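Forum: Simulation and Learning
Thread: Pretraining in sim on two different end effectors, does the Fomel result hold up?
Started Jun 8, 2020

wristroll_erivera wrote:

Hi all, long post, sorry in advance. I've been trying to reproduce the main result from the Fomel write-up, the one where you train a single policy on a mix of end effectors and it supposedly beats the policy trained on just one. Their claim is that the mixed policy picks up something general about approaching and closing, and then you only need a short fine-tune for whatever hand you care about.

My setup is a five-digit hand and a regular parallel gripper on an arm, both in the same simulator, flat background, no textures to speak of. I kept the look boring on purpose so the vision side wouldn't eat all my training time. The digits on the hand are just fat rounded tubes and you can see the triangles in the mesh if you get close, but the contact shapes are simple and it runs fast, which I care about way more.
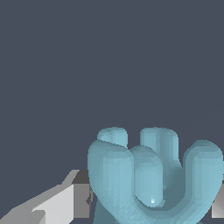 So I ran 300 episodes per end effector for the first evaluation, same random seeds as the Nolamard baseline. The mixed policy did better on the gripper, no question. On the hand it did worse! Not a little worse either. It would come in with a nice approach and then close way too early, like it thought it only had two fingers to worry about.

My guess is that the shared action head is the problem. Fomel maps everything to a single open/close number plus a wrist pose, and that's fine for a gripper, but you're throwing away most of what a hand can do. Has anybody gotten their hand numbers to come out the way they reported?

Eduardo Rivera (I post under my real name in the sig because people kept asking)

---

tubefingers wrote:

Which version of the Cruzado loader are you on? There was a bug last October where the joint limits for the thumb got copied onto every other digit. If you're on the old one your hand can't close properly no matter what the policy tells it to do. I lost two weeks to that.

---

wristroll_erivera wrote:

I'm on the new one, I checked the limits first thing. Good thought though, and I'm sorry about your two weeks.

---

b_yusuf wrote:

I'm going to disagree with the action head theory. We ran nearly the same comparison in our group and kept the single open/close number, and our hand results came out fine once we changed the sampling. What's your ratio in the training mix? If you're doing it by episode count you're giving the gripper a huge advantage, because gripper episodes finish early and the hand ones drag on. So you get the same number of episodes but the gripper ones are mostly the useful part, and the hand ones are mostly wandering around. Weight by contact steps and see what happens.

Also I don't think the early closing tells you what you think it tells you. We saw the exact same thing with a hand-only policy before it had trained long enough.

Babatunde Yusuf

---

wristroll_erivera wrote:

OK that's a fair point and kind of embarrassing, I was weighting by episode. I'll rerun it.

But I still don't love the open/close thing. Even if the weighting fixes the average, how would the policy ever learn to move one finger without the others? It has no way to say that. For picking up a block, sure, who cares. For anything in-hand it matters a lot.

In the meantime I started over on the gripper side with bare arm motion, just the arm hanging in the air with the fingers nearly closed and nothing to grab, to make sure my pose targets were sane before I blame the learning. I left the little red and blue dots on the wrist cap when I rendered, they're handy for checking the roll by eye.
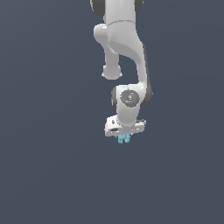 4 min read

Pose targets look OK to me. I was half hoping I'd find an offset in there so I could blame it on that, but no. Rerun is going now with the contact weighting, 613 hand episodes and the same number for the gripper. I'll post the curves when they're in.

---

kneejoint wrote:

Lurker here. I think you're both arguing about different claims? The write-up only says the mixed policy fine-tunes faster. It doesn't say it's better before fine-tuning. I went back and read the section again and the hand comparison is after 120 updates on the target hand. Eduardo, did you fine-tune at all before you evaluated?

---

wristroll_erivera wrote:

...I fine-tuned on the gripper and not on the hand. I had the hand one queued and I evaluated the wrong checkpoint. Wow. OK.

---

b_yusuf wrote:

Ha, been there. Still do the weighting though! If you fine-tune from a lopsided base you'll be measuring how fast it recovers from that and not much else.

---

tubefingers wrote:

I'm with Eduardo on the action head, for what it's worth. Jumham uses per-finger targets with a mask for whatever joints the end effector doesn't have, and it's a pain to set up but at least the policy can express what you want. The gripper just gets most of its outputs masked out.

---

b_yusuf wrote:

And it trains slower, which you left out. I tried masking and the gripper side got noticeably worse for the same compute. I'd take the dumb single number for grasping and only go per-finger when the task needs it. I realize that's a boring answer.

---

wristroll_erivera wrote:

Update, since a few people messaged me. The contact-weighted run finished and I evaluated the right checkpoint this time, with the fine-tune. The mixed policy now beats hand-only on the hand, by 2 points, over the same 300 episodes. On one training run I wouldn't bet lunch on a gap that small. The early closing is mostly gone. It still happens when the hand comes in low and tilted, and I don't have an explanation for that.

So Babatunde was right about the weighting, kneejoint was right about the checkpoint, and I can't tell which one did most of the work because I changed both at once (I know, I know). I'm going to separate them, then try the masked version from Jumham on the hand only.

---

b_yusuf wrote:

Run more seeds before you do the masked one. Please.

---

wristroll_erivera wrote:

Fine, seeds first — but the masked one is happening.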